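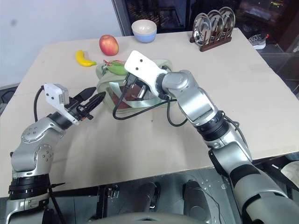 Two arms and an open green bag on the table.

Kodeddale League Match Records

README for the season files

Contents

What is in the files
Where the results come from
File layout
How matches are coded
Known gaps
Corrections
Using the files
Contact

What is in the files

Match results, line-ups and goal times for women's and men's football in the Kodeddale League, first and second divisions, plus the league cup. There are 3,825 match records in the current release. Of these, 1,665 have a full line-up for both sides. The rest have the score, the date and the ground, and in most cases the scorers.

Friendlies are left out, and so are the pre-season tournaments at Iltbridge, even in the years when the league printed them in its handbook. Youth matches are not covered. Reserve matches were in an early draft and have been removed, as too many of them had no reliable score.

Where the results come from

The older seasons were typed in from the league's printed handbooks and from match cards kept by the clubs. Iltbridge Town and Seidel Athletic have the best runs of cards. Rakimetti Rovers lost most of theirs when they changed grounds, so their home matches rely on the handbook and on whatever the visiting side wrote down.

Newer seasons come from the referees' returns. These are sent in on the evening of the match and are usually right about the score and cautions, less often about who came on for whom. Where the return and a club's own card disagree on the score, the return is used and the other figure goes in the notes column. Where they disagree on a scorer, the club's card is used.

File layout

There is one comma-separated file for each season and one for the cup. All are UTF-8 with a header row.

match_id: a number that stays the same between releases
season: the year in which the season began
division: W1, W2, M1, M2 or CUP
date: year, month, day
kick_off: local time, 24-hour clock, blank if not known
home, away: club codes, listed in clubs.csv
home_goals, away_goals: the score after normal time
home_aet, away_aet: the score after extra time, blank if none was played
home_pens, away_pens: shoot-out score, blank if there was none
attendance: as given on the card, blank if not given
ground: ground code, listed in grounds.csv
notes: free text

Line-ups are in a separate file, lineups.csv, with one row per player per match. Goals are in goals.csv, with one row per goal. Both are joined to the season files on match_id.

How matches are coded

Goal times are whole minutes, counted from one. A goal in the first minute is 1, not 0. Added time is written with a plus sign, so 45+2 is the second minute added on at the end of the first half. This means the minute column has to be read as text. Spreadsheets will sometimes turn 45+2 into 47, so check this before saving anything back.

Own goals carry the name of the player who put the ball in and the code of the side that gained from it. Penalties are marked P. Shoot-out kicks are not in goals.csv at all.

Abandoned matches are kept if the result was allowed to stand and are marked ABD in the notes. If the match was replayed, only the replay is counted and the first attempt is in abandoned.csv. Walkovers have blank scores and WO in the notes — the league awards them as 3-0, but those goals were never scored and would spoil the averages.

Clubs that merged keep their old codes up to the date of the merger. Seidel Athletic before the merger is SEA and after it is SEU.

Known gaps

Second division women's matches are thin for the first 8 seasons. Scores are nearly complete but scorers are often missing for the away side.

Attendance should be treated with care. A lot of cards say 50, and it seems to have been what people put down when they had not looked. The figures are left as written.

Kick-off times for September matches in the older seasons are mostly blank. The handbook gave one time for the whole month and clubs often moved it to suit the light.

Players with the same surname and initial at the same club have not always been told apart. Where there is doubt, the player_id is blank and the name is given as it was on the card.

Corrections

Corrections are welcome, best of all with a copy of the match card or a cutting. Please give the match_id. Changes go into the next release and are listed in changes.txt with the old and new values. Small spelling fixes to names are made without an entry.

Using the files

The files may be used and passed on freely, including in club programmes and local papers. Please say which release you used. If you add to them, keep the original match_id column so that the two sets can still be matched up.

Contact

Wendy Haworth looks after the files and answers questions about them. Letters can be left for her at the Iltbridge Town clubhouse on match days, up to half an hour before kick-off.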